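Sollau microfiber drying towel, grey, large

14 shares | 4 comments

I bought the Sollau in April to replace two cotton bath towels that had started shedding lint. It has been through the wash 200 times fewer than those did, so treat the durability notes as provisional. The maker lists it under general household use, and I have used it for glassware, counters and the car.

The pile is a looped type, not a cut one. Loops are short and tightly packed, with a nubby feel that catches on rough fingernails. Drag on dry glass is noticeable. On damp glass it drops off, and a folded quarter of the towel clears a full rack of tumblers before it needs turning.
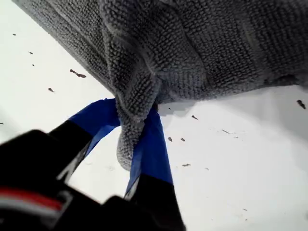 Sollau towel, grey. Loop texture and a gathered fold.

The cloth is soft enough to bunch into a small fold when pinched, so getting into the base of a narrow jar is easy. It does hold creases after storage - shaking it out removes most of them. I wash it at low heat with no softener, as the label asks, and line dry it overnight.

Two complaints. The hem on one side began to fray after the third wash, and the size is awkward for small jobs. The Ferri towel I had before was thinner but better stitched.

Score: 4 out of 5. I would buy it again at the sale price.

Natalia Villaseñor

4 comments | Share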